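Home Course Notes Timetable Reading list Contact

Household Textiles, Part Two: Beds, Covers and the Last Five Minutes
Course notes, Jiltisgate evening school
August 13, 2022. By the course tutor

These notes repeat what we did in the class and add some points for which the time was too short. Please bring them to the next lesson, together with your own fitted sheet.

1. Before the sheet

Take everything off the bed first. It is a small rule, but many students start with the pillows still lying on the mattress, and then they lift each pillow four times. Put the pillows on a chair. If there is no chair, the windowsill is also good, provided that it is dusted.

Look at the mattress and find the short side. With a nearly square mattress this is difficult, and for this reason I sew a small coloured thread in one corner of every sheet I own. The thread goes always at the foot, on the left. Students in the Wullow group preferred a button. A button is fine if it sits on the elastic, where you do not lie on it.

2. Fitting

Begin with the corner at the head which is farthest from you. Then go to the opposite corner at the foot, diagonally. After this the two other corners are pulled over. The last corner is always the hardest, and you should lift the mattress a little with one hand instead of pulling the cloth with two. Pulling makes the seam weak.

Shop sheets are sold by the width and the depth. The depth is what people forget. A thick mattress in a shallow sheet will look correct in the evening, and in the morning one corner is free.

3. Smoothing

Use the flat hand and the forearm. Work from the middle to the edge, never along the edge. Plain grey cloth shows each fold because of the shadow, so it is a good teacher; patterned cloth hides them, but you feel them later.

Folds come back wherever something is put down, pushed or dragged on the finished sheet. Small cloth things are the worst in this respect, as we put them down without thinking. 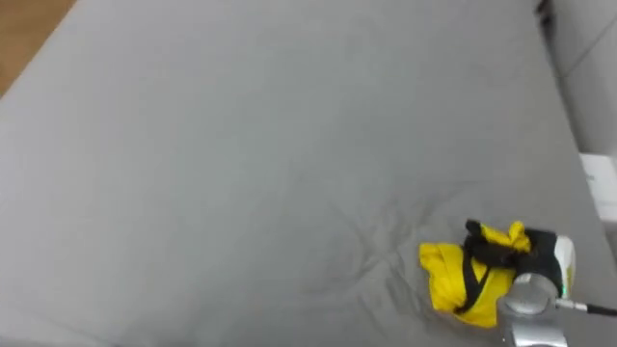
Vallejo did not agree with me on this point and wrote that a sheet will be wrinkled by the first person who sits on it, so why should one smooth it twice? Smooth it once, at the end, was the advice, and use the bed as a table until then.

I have thought about it. For folding laundry the bed is a very good table, I admit, and in a small flat there is often no other one. Then the order should be: fit the sheet, fold the laundry on it, carry the laundry away, smooth. What I do not accept is to leave one piece behind — it stays there until night and is then thrown on the floor.

4. Homework

Make one bed each day until the next lesson. Write down which corner was the last and whether it held until the morning. Those who have the Olik booklet can read the pages on elastic and on washing temperatures; the chapter on wool we leave for March.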